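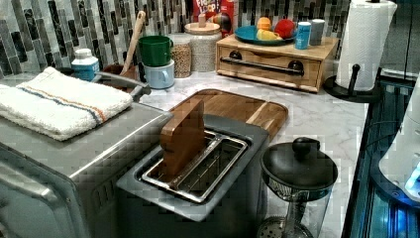 December, gone eleven at night

Well, I did it! I hosted the whole of the live questions hour on my own, from the opening hello to the goodnight, and I am far too awake to go to bed, so I'm writing it all down while I still remember it properly.

The plan all along was that Roman would be in the chair and I would sit next to him feeding him the questions. Then at four he rang from the train, stuck somewhere outside Florna, with a voice like gravel and no idea when he'd be moving, and said, very calmly, that I'd read every one of the papers anyway and I should just get on with it. I said yes before I'd thought about it. Then I went and stood in the stairwell for a bit.

The subject was the bus cuts. We have had the council's draft for a fortnight now and I think I could recite it. The 43 goes altogether after six in the evening, the 106 gets cut back so it stops short of the hospital, and the Pelham estate is left with one bus an hour and a very long hill. I have been writing about this since the first rumour of it and I still find it gripping, I can't help it. Everything is in there – money, old promises, who has a car and who hasn't, which ward is up for election in the spring. People say local politics is dull and I want to sit them down with the appendix.

We asked readers to send things in ahead of time and by the afternoon the inbox was stuffed. Kazimiera and I sorted them on the big table into piles, and the piles kept sliding into one another. She wanted to start with the money and I wanted to start with the hospital. We started with the hospital. A woman on Grabowska Street had written to say that her shift ends at twenty past nine and under the new timetable she would have a choice between a taxi and walking home along the ring road. No anger in it at all, just the times set out, one under the other. I read it first, word for word, and I'm so glad I did, for everything that came in afterwards seemed to hang off it.

Our guests were Urszula Pietrzak, for the council's transport side, and Cyprian Lis from the passengers' group. I had been dreading Urszula a bit, having only ever met her across a press table, and she was terrific. She answered what was asked! When I put it to her that the passenger numbers in the draft came from the school holidays, she said yes, they did, and that she'd asked for a second count and been told there wasn't the time. I nearly forgot to say anything back. You could hear Cyprian putting his cup down. I asked who had told her there wasn't the time and she said she would rather not name a colleague on air, but that she'd put it in writing if we asked her formally. So that letter is going first thing tomorrow, and I've already drafted it on the back of my running order.

Cyprian was good too, though he does love a long run-up. His best bit was when a man wrote in to say that empty buses were a waste and why should he pay for them, and Cyprian didn't go for him at all, he said it was a fair thing to ask and then went through what the last 43 does carry on a wet night, cleaners mostly, and lads from the bakery going the other way. The man wrote again to say he hadn't known about the bakery. I read that out as well. I think it may have been my favourite moment of the night, and there's no story in it whatsoever.

Things I got wrong, for next time. I called the Ulska depot the Ulska station, twice, and was corrected by what felt like half the town. I talked over Urszula near the start when she was only taking a breath. I left a question about bus passes for students until the very end and then had no room for it, and it was a good one, from a sixth former who'd clearly worked hard on it, so I've promised her an answer in print. And I said "brilliant" so often that Kazimiera started holding up fingers behind the glass. She stopped at ten, to spare me, I think.

Also the clock in there runs slow. I thought I had six minutes left when I had hardly any, and the closing remarks came out at a gallop. Must ask whether it can be changed, or just bring my own.

Roman finally got in when it was all over, with his scarf up to his ears, and he'd listened to nearly all of it on his phone between tunnels. He said the hospital letter was the right place to begin. He also said I should have pushed harder on what the saving is really worth, and he's right, I let it go by. Urszula gave a figure for the year and I wrote it down and moved on to the next question, when I should have asked what it cost to run the shuttle they want to put on instead. It's on page 20 of the draft! I had it marked! I've been cross with myself about that the whole way home and I'm a bit cross again now.

But oh, it was fun. I hadn't expected that part. In print you put a piece out and perhaps you get a letter a week later, and tonight someone would ask a thing and the person who could answer it was sitting across the desk from me. Twice the chat filled up with people answering each other before I'd even got to the question, working out lifts to the public meeting. A retired driver explained the hill at Pelham in ice so well that I want to go and see him with a notebook. Kazimiera has his number.

Tomorrow: the letter to Urszula, the student passes, ring the driver, find out about the shuttle costs and get the sum right this time. The vote is before the holidays and there are still three councillors who won't say which way they're going. I have left messages with all of them and I'm going to leave some more.

Quarter to twelve now. Roman wants me to do the next one as well, whether his throat is better or not. I said I'd think about it and then said yes on the stairs.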